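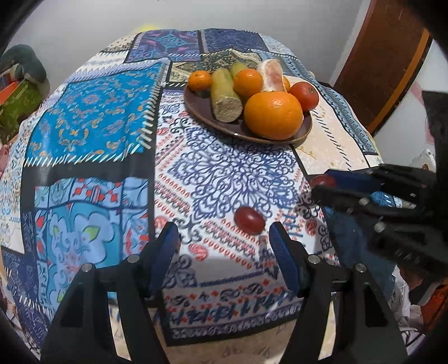 Fruit plate with sugarcane, grapes to the side

How do I keep a mixed fruit plate looking good on the table?

Skoltia
Posted 2018-08-08

I've fallen completely in love with keeping a big plate of fruit out on the table! Right now it's oranges and mandarins, a couple of thick pieces of sugarcane, a tomato for color, and one piece of citrus that's already peeled. The dark plate makes the orange just glow, and with my patchwork-print cloth under it the whole corner of the room cheers up.

Two things I can't work out. The cut ends of the cane go brown and sour-smelling after a day or so. And where do the grapes go? I love that deep red next to the orange, but they're so small they roll right off the rim. Do I need a bigger plate, or a bowl?

Yule
1265 posts

Oh, I love this! Keep the plate. A deep bowl hides half the fruit and the bottom layer gets squashed.

Cane first. Leave the skin on, wrap it well and keep it in the fridge, then cut a thin slice off the end right before it goes out. You get that nice pale face again and it smells fresh and grassy. After 12 hours on the table I'd put it back in the fridge or just chew it – best part of the job.

The peeled citrus shouldn't sit out all day either. Peel it when people are coming and eat it that afternoon. Whole oranges are fine out for several days if the room is cool. Mine did great all through February and much worse in summer.

For the grapes, leave them on the stem! A small bunch tucked between the big orange and the cane stays put. If yours are already loose, give them a little saucer of their own.

Plodwood
59 posts

Saucer for the grapes, yes. Also wash them and dry them really well or you'll get spots on the cloth, ask me how I know. I'd move the tomato next to the mandarins too, but that's just taste. Gorgeous colors!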